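From: list member, Zuvedgate
To: Jestmont Phones and Tablets discussion list
Date: September 26, 2020
Subject: Re: Koller update stuck on older handsets

> I have the Koller 4 and it has been telling me for a fortnight
> that there is an update waiting. I press download, it gets to
> the end, says "preparing", then goes back to the start and
> offers me the same update again. I have restarted it. I have
> not done a full reset and would prefer not to. Does anyone on
> the list know if this is the phone or the network? Also, is it
> true they are dropping support for this model in November? The
> shop told me one thing and the website says another.

I had the same fault on the same model and have now got past it, so I will set down what worked for me. I can't promise it will be the same for you.

First, it is the phone and not the network. I tried it on my home broadband, on the library wi-fi and on mobile data, and it went back to the start each time. The download itself is complete. The trouble comes when the phone tries to unpack the file and finds there isn't enough room. It ought to say so, and on the newer handsets I believe it does, but on ours it just gives up and offers the download again.

The update file is 442 MB, but the phone wants a good deal more than that free while it works. I had 600 MB free according to the storage page and it failed. After I cleared out some old videos and the offline maps, it went through first time. I would aim for 2 GB free if you can manage it.

Moving photos to a memory card helps. Moving apps to the card does not help much, as most of them leave a large part of themselves on the phone. The one that surprised me was the messaging app, which had kept a copy of every picture I had ever been sent.

The steps I followed were:

Settings, Storage, Cached data, and clear it.
Settings, Apps, show system apps, find "Koller Updater", and clear its data as well. This throws away the copy of the update it has already fetched.
Turn the phone off completely, wait a minute, turn it on.
Plug in the charger. It will not start under half charge.
Check for the update again and leave it alone.

The install took 10 minutes on mine, with a long stretch on the maker's logo when nothing seemed to be going on. Don't hold the power button down during that part. When it comes back it goes through all the apps one by one, and the battery will drop faster than usual for the rest of the day. Mine had settled by the next morning.

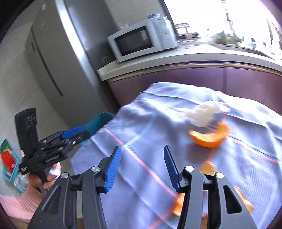

Two black grippers with blue pads, over the kitchen table

As to what you get for it, not a great deal. The security patch is newer, the camera app has moved the timer to a different menu, and the alarm volume is now separate from the ringer volume, which I had wanted for a long time. The keyboard went back to its default settings and I had to turn off the key clicks again. My bank's app asked me to register the phone afresh, so have your card to hand. Bluetooth forgot the car but remembered the headphones.

On your second question, I asked Koller by email and the answer was that the model will get its last ordinary update in November. After that there will be security patches only, and they would not give me an end date for those. That may be why the shop and the website don't agree, as "support" could mean either one. I have kept the email and can forward it off list if you want to show it to the shop.

If the steps above don't work, there is a way to install from a computer with the Flindeck desktop program. I have used it once, on an older tablet. It is slow and the menus are not well labelled, but it doesn't need nearly as much free space on the device, and it does not wipe anything provided you pick "Update" and not "Restore". The two buttons are next to each other, so read it twice. You need a cable that carries data. The short one that came with my power bank only charges, and I wasted an evening on that before I swapped it.

I would leave the full reset until last. If you do end up there, back up your text messages separately. The built-in backup covers contacts and photos, but the texts are off by default and you have to tick them under More options.

One thing I haven't solved is that the storage page now says the system takes up more room than it did before, and clearing the cache makes no difference to it. If anyone else on the list has updated a Koller 4, could they say what figure they see under "System"? I would like to know if mine is normal before I start putting the maps back on.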